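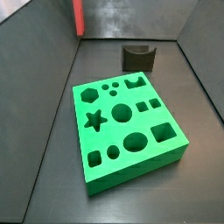 The second cell at Ukport went over to unattended running in June, and I have been asked often enough what that means for the people on the floor that it seems easier to write it down once. I look after the test bins for the insertion line. Until spring that meant resetting them by hand.

The work itself is dull to describe. A foam block with shaped holes goes into a steep-sided bin, along with a dark holder. The arm has a set time to bring a part to the matching hole. Then the bin is reset and it goes again. The block is a stand-in for the trays our customers use, which are dearer and take weeks to replace. Foam is cheap and can be cut overnight.

Under the old arrangement one person sat with each cell for a full shift. They turned the block to a new angle, moved the holder, pressed the pedal, and wrote down the outcome. A good shift was 319 cycles. After lunch the angles got lazy. You could see it in the logs: block square to the wall, holder in the same corner, run after run. Results from the afternoon were always slightly better than results from the morning, and for a while this was taken as the machine warming up.

The reset is now done by the arm between cycles, from a list of positions drawn up by the Inonix scheduler. On the first full shift it managed 621, and on a long overnight run it can do up to 900. The gap between those two is mostly stoppages.

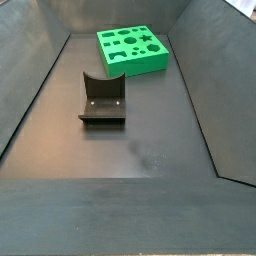 Stoppages are where the people are now. One operator covers both cells and is called over by a lamp and a message. The usual causes, in order of how much time they cost us:

Block pushed against a wall at an angle the arm can't get behind.
Holder tipped on to its back.
Small part lost in the seam where the floor meets the side.
Lighting. The low sun comes through the loading door and the floor throws it back. We have put up a blind.

None of these takes more than a couple of minutes to clear. The difficulty is that they come without any rhythm, and the operator is expected to do other work in between. Two colleagues have told me they found the old job boring but could go home and forget it. With the new one they spend the shift half listening for the lamp. I don't think the time sheets show this anywhere.

The skill has shifted too. Knowing by feel when a hole edge had worn was useful when you handled the block all day. Nobody handles it all day now, so we inspect every 24 hours with a gauge bought from Fankhauser, and we find wear later than we used to. I have asked for a shorter interval.

As to jobs, nobody has left because of the change. Two people moved to packing, one by choice. Evening cover was cut, and with it the evening allowance, and that was felt more than anything in the cells.

The Flellero line is due to go the same way next. I have suggested that the operators write the stoppage list before the scheduler is set up, and that one of them is given the rights to edit it. At present a change to a single start position has to go through a ticket.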